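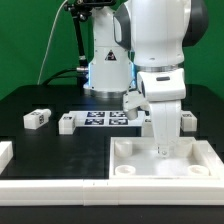
*The shallow white tray on the black tabletop, with white parts set out across it.*

Areeba Kiani has spent 2 years on one question at Kestska: how to lay out plain white parts so that they can be sorted and put back in the same order. The parts share a color, and most share a finish. "Color is the first thing people sort by," she said. "Take it away and you have shape, size and shadow. Shadow is weak under flat light."

Her parts list runs to 553 entries, most of them rings, bars and blocks. The trays are shallow by choice. A deep wall hides whatever lies against it, Kiani said, and a ring pushed into a corner is slow to pick up.
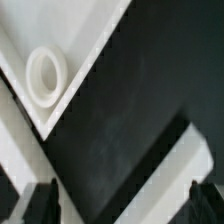

"Rings go in the tray first," she said. "A bar can lie on the black top without trouble, as the contrast does the work. A white ring on a white floor gives you an edge and a bit of gray, so it gets open space on every side."

The tabletop is matte for the same reason. An earlier one, supplied by Mirzaei, had a gloss finish and was taken out in July. Kiani said the matte top shows dust and scuffs more readily – she wipes it with a dry cloth and does not use cleaner.

Blocks are handled differently. Some carry a printed square marker on one face, with a white margin left around it. Andor Deák, who drew up the layout rules with her, wanted the print to run to the edges. Kiani refused.

"The border has to read as a border," she said. "Without the margin, a dark table and a dark border become one shape."
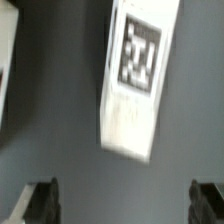
*A marked block, hanging at a tilt. The white margin is wider below the printed square than above it.*

Asked about wear, Kiani said smudges on the blocks are logged and left alone unless they reach the print. Entry 49 in the log covers the worst so far, a scratch across two cells. That block was retired and a new one printed the same afternoon.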